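Why Do Your Jeans Have That Teeny Tiny Pocket?

Put your hands in your jeans pockets. Go on, I'll wait. Now feel around near the top of the right front one. There's another pocket tucked in there, isn't there? It's so small that you can get about two fingers in it, and if you try to fit your whole hand you'll just look silly. (I've tried. I looked silly.)

I get asked about that pocket more than any other bit of clothing, and I love talking about it, so let's get going!

First, what are jeans made of?

Jeans are made of a cloth called denim. Denim is cotton, and cotton comes from a plant. When the cotton is ready to pick, the plant has fluffy white puffs on it that look like somebody glued cotton balls to a bush. Inside the fluff are seeds. People or machines pull the seeds out, comb the fluff straight, and twist it into long threads. That twisting is called spinning.

Try it yourself with a cotton ball. Pull a little bit of the fluff out and it comes apart right away. Now pull out another bit and twist it between your fingers while you pull. It gets longer and skinnier, and it doesn't fall apart so easily. You've just made a very short, very lumpy piece of thread. Well done!

To turn thread into cloth, you weave it. Lots of threads get stretched out side by side on a machine called a loom. Those are the warp threads. Then another thread goes across them, over and under, over and under, all the way to the far side and back again. That one's called the weft. I used to mix them up all the time until I learned to say "weft goes right to left." It goes left to right too, but that doesn't rhyme.

Why are jeans blue on one side and pale on the other?

Roll up the bottom of your jeans and look at the inside. It's much lighter than the outside, almost white on some pairs. That's because in denim the warp threads are usually dyed blue and the weft threads are left white. The weaving is done in a special pattern called a twill, where the blue threads hop over more than one white thread before they duck under again. So most of the blue ends up on the front and most of the white ends up on the back.

If you look really, really closely at the outside you'll see slanting lines, like rain blowing sideways. Those are from the twill. A magnifying glass helps a lot here.

The blue itself is called indigo. Long ago it came from plants, and now nearly all of it is made in factories. Indigo is a bit of an odd dye. Most of it sits near the outside of the thread and doesn't soak all the way to the middle, so when jeans rub against things (chairs, sidewalks, your brother) little bits of blue wear away and the white shows through. That's why old jeans have pale knees.

Other cloth gets its pattern in other ways. Checks are a good one to know about. You can weave them by changing the color of the thread every so often, both up and down and side to side, and where two stripes cross you get a square. Stripes crossing stripes, that's all a woven check is. You can also print checks onto plain cloth once it's finished, a bit like using a stamp. One kind of check that turns up all over the house, on tablecloths and shirts and sheets, is called gingham.
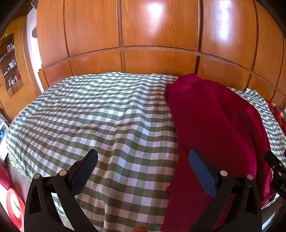 So what's the tiny pocket for?

Okay, back to the pocket. It was made for a watch!

I don't mean the kind you wear on your wrist. When jeans were first being made, well over 100 years ago, plenty of people carried a pocket watch. It was round and flat, and it often had a chain on it so you could hook it to your clothes. You pulled it out, looked at the time, and put it back.

Now imagine you're a worker with one of those. You're digging, or climbing, or hauling heavy things around all day. If your watch is in a big loose pocket it'll bang about in there with your nails and your pocketknife and half a sandwich. The glass might break. But in a small, snug pocket, it stays put. That's why some people still call it the watch pocket.

These days you could use it for a coin, or a key, or a guitar pick, or a really good pebble. Mine has a button in it that fell off my coat in February, and I keep telling myself I'll sew it back on.

And what about the little metal bumps?

Next to the corners of your pockets you'll probably find some small round metal bits. They're called rivets, and they have a job to do.

Think about what happens when you shove your hands in your pockets. All that pulling lands on the corners, where the pocket is stitched to the rest of the pants. Stitches are only thread, and if you tug at the same spot over and over, they can pop. A rivet is a little piece of metal that goes right through the cloth and gets squashed flat so it can't slip out again. It pins the layers together like a tiny bolt.

Most jeans used to have rivets on the back pockets as well, and some still do. The trouble is that metal bumps on your bottom can scratch things. Wooden chairs! Saddles! So plenty of makers hid them or swapped them for extra stitching. If you look at the top corners of a back pocket you may see a short, thick line of thread that goes back and forth lots of times in the same place. It's called a bar tack, and it's doing the same job a rivet does.

Try this: the paper pocket test

You'll need two sheets of paper, some tape, and a few coins.

1. Cut a pocket shape out of one sheet of paper, as big as your hand.

2. Tape it to the other sheet along the bottom and both sides. Leave the top open. Use just one thin layer of tape.

3. Hold the big sheet up by its top edge and drop coins into the pocket one at a time. Then put two fingers in and tug gently outward.

4. Watch where it starts to come away. With mine it was one of the top corners.

5. Make another one, but this time fold an extra piece of tape over each top corner. Those are your rivets. Tug again and see if you can feel the difference.

I did this at my kitchen table and ended up making four of them. It's hard to stop.

How many pockets do jeans have, anyway?

You might hear a grown-up talk about "five-pocket jeans." That's the name for the usual style. There are two big pockets in front, two in back, and our little friend the watch pocket makes five. Check yours. Some kids' jeans skip the little one, and some have pretend pockets, where there's a line of stitching and no opening at all. I think pretend pockets are very rude.

A trip to see how it's done

A while ago I went to look around a small workshop in Clunmont where they make jeans under the name Zenero. I'd expected a giant factory with robots, and I found one long room with sewing machines down both sides and rolls of denim stacked up like logs.

My favorite part was the cutting table. They don't cut out one pair at a time. They lay the denim down flat in a big pile, up to 80 layers deep, and cut straight down through the whole lot with a tall saw that looks like something for slicing bread. One trip around the outline of a pocket and there are 80 pockets! The person cutting wears a glove made of metal mesh, like a knight.

After that, each machine does one job. There's one for the zippers, one for the belt loops, and one that only ever does the long seam down the side of the leg. That one is called the Benedetti by everyone in the workshop, after the company that built it, and it makes a racket you can hear from the parking lot. They told me they finish 415 pairs in a good week, and that it takes 975 rolls of thread to get them through a year. I asked what happens to the scraps. The bigger pieces go to a toy maker called Flallo that turns them into stuffed whales. I bought a whale.

Why is the thread orange?

I nearly forgot this one! The stitching on lots of jeans is a yellowy orange color. Plenty of people say it was picked to match the copper rivets, and it does look nice with them. You can get jeans sewn in white thread, or blue thread, or red. There's no rule about it. If you ever patch your own jeans, you can choose any color you like, and I'd go for bright green.

Words to know

Denim: the strong cotton cloth that jeans are made of.

Indigo: the blue dye that makes jeans blue.

Loom: a machine for weaving thread into cloth.

Rivet: a small piece of metal that holds layers of cloth together.

Twill: a way of weaving that leaves slanting lines on the cloth.

Warp: the threads that get stretched out on the loom first.

Weft: the thread that goes across them.

Questions kids have sent me

Can you wear jeans in the snow? You can, but cotton soaks up water and takes ages to dry, so your legs will get cold. Snow pants are a better idea.

Are jeans always blue? Nope! Black, white, gray, pink, you name it. The blue ones just got famous.

Why are new jeans so stiff? Some denim has a coating of starch left on the threads. Starch is put on to make them easier to weave, and it comes out bit by bit as the jeans are washed and worn. Thick denim stays stiff for longer than thin denim.

Should I wash them inside out? Yes, if you want to keep the color. The outside gets rubbed less that way. Empty the pockets first — all five of them — and have a good feel in the little one, because that's where the pebbles hide.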